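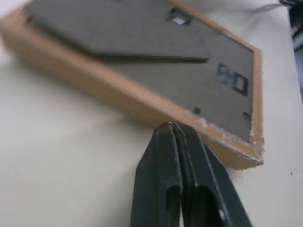 Gisela Wunderlich would start with the small black tabs. On a frame with a cardboard back they are often the only thing which holds the backing, and if they are bent too many times they break.

Thank you, but let me first write my full problem. I bought a used frame with orange wood at the flea market in Potholm in September. I want to change the picture inside and then hang it in the hallway. The backing is gray cardboard, and I don't know how to take it out without tearing it. Also one corner is chipped and I see the pale wood. Is it worth repairing?

hagedorn
posted 11/12/21

Gisela Wunderlich

Yes, it is worth it. Put the frame face down on a clean table, with a soft towel under the glass if it has glass. Lift every tab only as far as necessary, with a butter knife or a flat screwdriver. Don't pull on the hanger, the cardboard will tear around it. When all tabs are up, tilt the frame a little and let the backing come into your hand.

For the corner, rub it lightly with 600 sandpaper, wipe off the dust, and use a wax stick in honey color - two thin layers are better than one thick. Wait 5 hours between them.

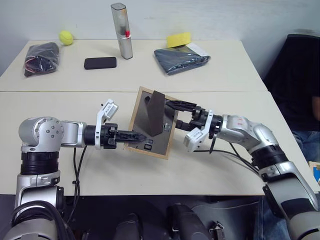

Wooden frame with the dark gray panel, held up off the table.

The leg question comes often, so I add it. If your frame has a stand at the back and you want to hang it on the wall, you can leave the stand closed. Only check that it doesn't push the frame away from the wall.

Brover

just buy a new one, they are cheap

Drarnport

I don't agree with Brover, old frames are mostly better wood. But I would not trust an old hanger before I test it. I hang the frame low over the sofa for 3 days, and if it stays, I move it to the real place. For the chips I used brown shoe polish once. It was okay from far away, from near not so much.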